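Foro Rutia > Robótica casera > Proyectos en marcha
Tema: Pinza de mano para ropa, ¿almohadillas blandas o duras?

cirden_taller escribió:
Buenas a todos! Sigo con la pinza de mano que empecé en el taller compartido y por fin tengo algo que enseñar. La idea es la de siempre: coger prendas con la pinza a mano, grabarlo todo desde la cámara que lleva encima y usar luego esas grabaciones para el brazo (que todavía está a medio montar, no preguntéis). Los dedos son los negros curvos con las almohadillas azules por dentro, y hoy tocaba forro polar gris sobre la manta turquesa.

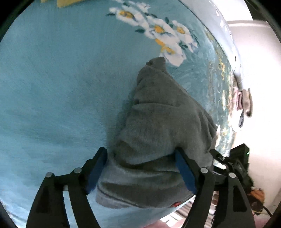 Última edición por cirden_taller, septiembre de 2020. Editado 2 veces en total.

Con el polar voy contentísimo, la verdad. El tejido tiene pelo y la almohadilla lo muerde bien por los dos lados, casi no hay que apretar. Mi duda es con telas más finas: una camiseta se me escurre una de cada dos veces y no sé si es la goma o el ángulo de los dedos. Llevo 124 grabaciones y quería llegar a 130 antes de cambiar nada, pero si vais a decirme que está mal de raíz prefiero saberlo ya :)

tornillo_flojo escribió:
Qué chula! Yo no tocaría la goma. Con las camisetas me pasaba lo mismo y era holgura en las articulaciones: aprietas, la punta se abre un pelín y adiós tela. Coge un dedo y muévelo de lado con la pinza cerrada. Si baila, ahí lo tienes.

hebden77 escribió:
Pues yo no estoy de acuerdo. Las almohadillas blandas van de maravilla con tejidos gordos y fatal con los finos, porque la tela se hunde en la goma y acabas pellizcando aire. Yo pondría una más dura en un solo lado y dejaría la otra como está. Y lo de llegar a 130 antes de cambiar... si vas a cambiar los dedos, las grabaciones viejas te van a servir de poco.

cirden_taller escribió:
Uf, eso último duele, jaja. He probado lo de mover el dedo y algo de juego hay, sobre todo en el derecho – los pivotes los apreté sin arandela porque se me acabaron. Mañana compro.

Lo de servir de poco no lo veo tan claro: la cámara sigue en el mismo sitio y los dedos se ven igual, solo cambiaría el agarre. También quiero empezar las tomas desde más arriba, con los dedos abiertos y varias cosas por la cama, que con una sola prenda delante se lo pongo demasiado fácil. El jersey mostaza de punto es el siguiente, a ver cómo se porta.
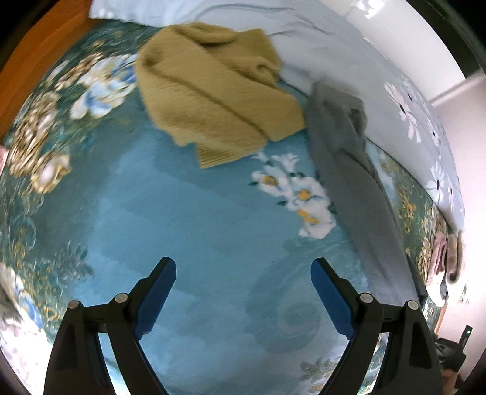
tutis_3d opina que el punto es otro mundo, y que ahí ni goma dura ni blanda: lo que cuenta es entrar bajo y cerrar despacio, porque si cierras rápido te llevas dos hebras y deformas el jersey entero. Añade que la holgura la arreglaría de todas formas antes de grabar nada más.

hebden77 escribió:
En lo de la holgura estamos todos. En lo de cerrar despacio, depende: si luego el brazo copia esa velocidad, doblar una colada te va a llevar hasta noviembre.

tornillo_flojo escribió:
Mejor lento que con agujeros, ¿no? Por cierto, arandelas de nailon, no metálicas. Las metálicas me rayaron los eslabones impresos.

cirden_taller escribió:
Apuntado, nailon. Arreglo los pivotes, repito la prueba de la camiseta sin tocar la goma y os cuento. Si se sigue escurriendo pruebo lo de la almohadilla dura en un lado, hebden, que me ha picado la curiosidad!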